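How to Face a Snack Shelf (and Have It Stay Faced Until Lunch)

Posted 8 Feb 2019 in Shop Floor

Facing, for anyone who has never worn the apron, means pulling everything to the front of the shelf so the store looks full and cared for. Customers undo it all day long. You do it again. There is a certain peace in that, or so I was told at my first job, at the Horneton branch, by a manager who never once did it himself.

These steps are for boxed snacks. Bags are a separate misery and will get their own page in April.

What you need: a dry cloth, a damp cloth, a cutter you haven't lost yet, and the shelf plan. If your plan comes out of Plikico, print it. The phone version shrinks everything to the size of a lentil.

Step 1. Clear the strays
Walk the bay and take out whatever doesn't belong. You will find a can of soup. Put strays in a basket and deal with them at the end, or you'll spend the morning touring the store with one can.

Step 2. Wipe the front lip
Damp cloth, then dry. Boxes slide better on a clean shelf, and crumbs get into places you'd think were sealed.

Step 3. Set the front row
Bring one box of each facing right up to the edge and line it up with its neighbor. Go by the edge of the shelf and ignore the price tags, which were put on by somebody in a hurry. Where two products meet, keep the big box from creeping over the small one. Purple next to large blue is the usual trouble spot, and the last purple box ends up tucked behind. 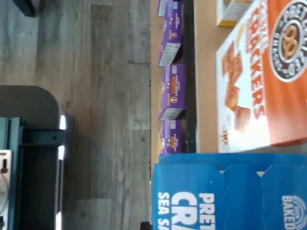
Step 4. Fill in behind
Now the second row. Older dates come forward, newer ones go to the back - yes, every time, even when the dates are a week apart. Push each box up until it just touches the one in front. Shove harder and the front row goes over the edge, and you're back at step 3 with an audience.

If stock is short, two deep across the whole facing looks better than five deep on one side and a hole on the other.

Step 5. Check the ends
Crouch at the end of the bay and look along the row. From the front, everything looks straight. From the end you'll spot the box that sits proud by a finger's width. Tap it back with the flat of your hand.

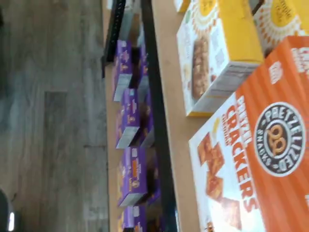

Purple boxes along the lower shelf, with more of them in the row behind.

Step 6. Walk away
Return the soup. Don't look back at the bay for at least an hour.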